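4.3 Putting the shelf unit in order

The Lellton guide says this section takes 50 minutes. Allow 120 the first time.

1. Clear one flat surface before you touch the shelves. If it is already half full, you will only be moving piles from one place to another.

2. Take down bowls and bottles first. Keep caps on bottles. A red bowl is easy to spot later, so small loose parts can go in it.

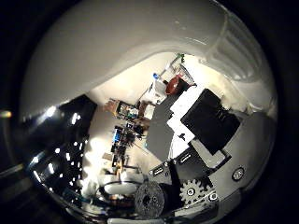
Tiziana Orlandini wrote back after trying step 2 that she would never put parts in an open bowl, and that a box with a lid had saved her a lot of crawling under the cabinet.

3. Return the boxes to the white unit, heaviest at the bottom. The guide wants them sorted by color. We have yet to see what that does for anyone looking for a fuse.

4. Leave electronic equipment on the upper shelf unless you have a free hand for the cables.

CAUTION: Do not load any shelf past 89 pounds, whatever the Fakthorpe leaflet claims about its brackets.

5. Wipe glossy surfaces last, with a soft cloth. A black panel shows every bright spot of light in the room, and smears too. Special sprays are sold for this. Water did just as well in May.

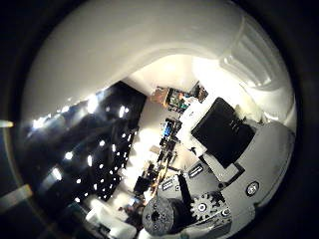 Does the unit have to be emptied completely each time?
Only when you change the shelf heights. Otherwise do one shelf and stop.

NOTE: Labels from the Grasso pack peel after a few weeks. Masking tape holds longer.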